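Timber Products and Interiors
Handout 2: Wood movement in solid tops and panels
Module tutor: Philomena Gallagher

Scope

These notes cover why solid wood changes size, how to estimate the change, and how a top should be fixed to its base. Board materials are left to Handout 3. Bring a calculator on Wednesday; the worked figures are used again in the bench session.

2.1 Moisture content

Moisture content (MC) is the mass of water in a piece of wood divided by its oven-dry mass, given as a percentage. Freshly felled timber may exceed 100% in the sapwood of some softwoods. This surprises students who read the figure as a share of the total mass.

Water is held in two ways. Free water sits in the cell cavities and has little effect on size. Bound water is held in the cell walls. The point at which the cavities are empty and the walls still full is the fibre saturation point, taken in this module as 30% MC. Shrinkage begins once the wood dries below it.

2.2 Equilibrium

Wood left in steady air settles at an equilibrium moisture content (EMC), which depends mainly on relative humidity and to a lesser extent on temperature. A heated room in winter gives a low EMC and an unheated workshop in August a much higher one. Stock should be kept in conditions close to those of its final use before it is machined. Stack it on sticks, with the ends clear of the wall.

2.3 Direction of movement

Tangential: along the growth rings. The largest movement.
Radial: across the growth rings. Often near half of the tangential value, though the ratio varies by species.
Longitudinal: along the grain. Ignored for normal furniture sizes.

A plain-sawn board moves mostly tangentially across its width and tends to cup. A quarter-sawn board moves radially across its width and stays flatter.

2.4 Worked figure

Change in width = width x coefficient x change in MC

Take a top 1000 mm wide, a coefficient of 0.0023 per 1% MC, and a change of 2% MC.

1000 x 0.0023 x 2 = 4.6 mm

The same top held at both edges by glued battens has nowhere to put the 4.6 mm. It will bow, split or open at a joint.

2.5 Edge-jointed tops

Wide tops are made up from narrower boards glued edge to edge. A sound glue line does not reduce movement, and the whole width behaves as one piece. Alternating the ring direction of neighbouring boards spreads cupping into shallow waves. Matching the grain for looks may mean giving this up.

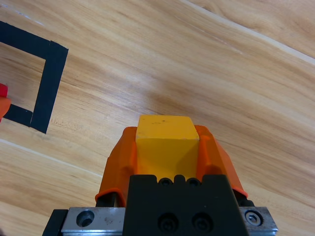

2.6 Fixing to the base

Use slotted plates, buttons in a groove, or screws in elongated holes. Fix firmly at the centre line if movement is to be shared between both edges. Breadboard ends are glued over a short central length only, with the outer pegs in slots.

Reading: Jõgi, chapter on drying; Radatbridge workshop notes, section on table tops.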